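Billton Workroom Refit: Progress Report No. 4
6 January 2022
Prepared for the Baumgartner Fund

Where we are

The room is starting to look like somewhere a person might choose to work. The old shelving has gone, along with most of what was on it, and we are down to arguments about where the remaining furniture should stand. We asked for 31 square meters of usable floor. We have it, provided you are generous about the corner with the cardboard.

Tables

The long light-gray table is in the room. Its top is glossy enough to throw the light straight back at you, and it has already done what every flat surface at Billton does, which is collect bottles. A place for drinks is now on the list of things to buy.
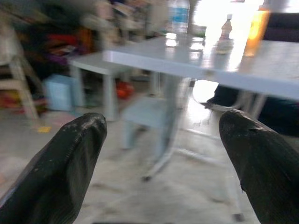
Metal panels and storage

The panels came from Zoven at a cost of $788, delivery included. The plan calls for them to go up alongside the cabinets and hide the stretch of wall that Cleltlow quoted us a small fortune to replaster. For the moment they are a storage problem. Brushed metal marks if you so much as look at it, and the floor is marble tile, so panel and floor need to be kept apart. Our protective system is flattened packaging. It cost nothing, and we have plenty of it.

The light gray cabinet is staying. We priced a replacement and decided we liked the old one after all. 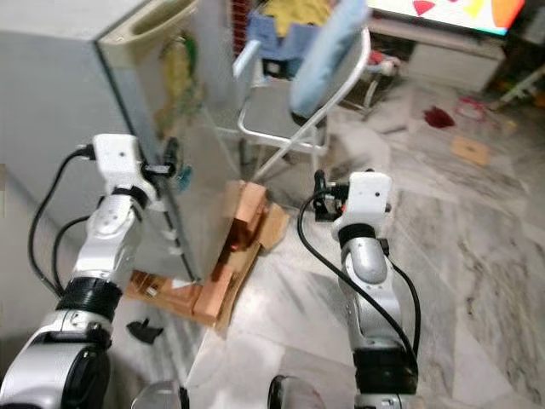 Metal panel resting on cardboard next to the gray cabinet.

Money

We have about $265 left in the fittings line. That should cover brackets and edge trim — and possibly a shelf, if nobody gets ambitious. The waste removal line is overspent, for reasons anyone who saw the old shelving will understand.

Still to do

Fix the panels to the wall. Clear the cardboard once they are up. Settle the position of the long table, this time in writing. Sweep. We still expect to finish by July and would like to keep the final payment on its current schedule.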